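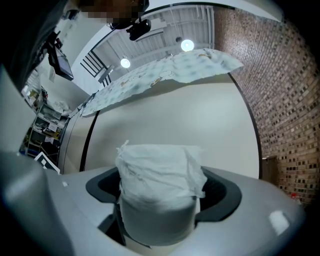

A roll of white paper or tissue, the top half loosely wrapped in crumpled tissue.

Bożena Wieczorek has repaired books in Sendthorpe for most of her working life. Her bindery is two rooms above a key cutter's, reached by a side door and a steep stair. Mieczysław Sowa came to her as a trainee and stayed on, and between them they take in parish registers, family Bibles, school atlases and a great many cookery books.

I asked what people bring most often.

"Cookery books, then Bibles," says Wieczorek. "The Bibles come because somebody has died and the family has found it. The cookery books come because they are still being used and the back has come off. I prefer the cookery books."

On the bench was a baking manual that belonged to a customer called Laskowska. The spine had gone and the section on yeast doughs had come away altogether. Wieczorek had already taken the old glue off with paste, a slow job. You brush the paste on, leave it to soften what is underneath and then lift it with a bone folder.

"Some of it was brown animal glue and some was sticky tape," she says. "The animal glue is easy. The tape took me most of an afternoon. Please don't use tape. If a page is loose, put it in an envelope and bring me the envelope."

Sowa does the paper repairs. He worked in a print shop before this, on large runs, and says the change of pace took some getting used to.

"At the printer's, if you spoiled a sheet you picked up the next one. I'd think nothing of 200 wasted sheets while we got the colour right. The first week I was with Bożena I spent two days on one page of a hymn book. I thought she would be annoyed. She said it looked rushed."

Torn pages are mended with thin Japanese tissue and wheat starch paste. Sowa tears the tissue instead of cutting it, so that the long fibres at the edge lie down into the page and don't leave a hard line. He makes the paste fresh and throws it out after four days, sooner in warm weather.

"It smells when it's gone off," he says. "You'd know."

I wondered how they decide how far to go with a repair. Wieczorek said this is the conversation she has most with customers, and it does not always go well.

"They say, make it look new. I say, I can give you a new cover and it will look new, but you'll miss the old one. Most people go home and think about it. One man wanted the pencil notes cleaned off his grandmother's dictionary. I did the cover and left the notes until last, and by then he had read them and changed his mind."

Does she ever refuse work? "Mould, if it's active. I can't have that in here with everyone else's books. I give them a sheet on how to dry it out and they can come back. And photograph albums with the sticky pages. There are people who do those and I'm not one of them."

The biggest job they have taken on was the minute books of the Skidasell drainage board, which had been kept in a pump house. There were 300 leaves in the worst volume and many of them had stuck together at the lower corner. Sowa separated them over one May, with the windows open. The ink had held up well.

"It was all about ditches," he says. "Who hadn't cleared theirs. The same family comes up for years and years. I got quite involved."

Prices are worked out by the hour, and Wieczorek will give an estimate if you bring the book in. She won't do it from a description over the telephone - people say "a bit loose" and mean anything. A simple reback takes a few weeks because the books wait their turn. She uses cloth from Prustent for the everyday work and keeps leather for the bindings that had it to begin with.

Sowa will take over the bindery when she gives up the stairs. She has not said when that will be.

"I've told him he can have the nipping press now if he'll move it," she says. "It weighs more than he does."

He says he is leaving it where it is.

Last updated: 2023-01-03

Contact us | Copyright Sendthorpe Local Trades Pages | Back to top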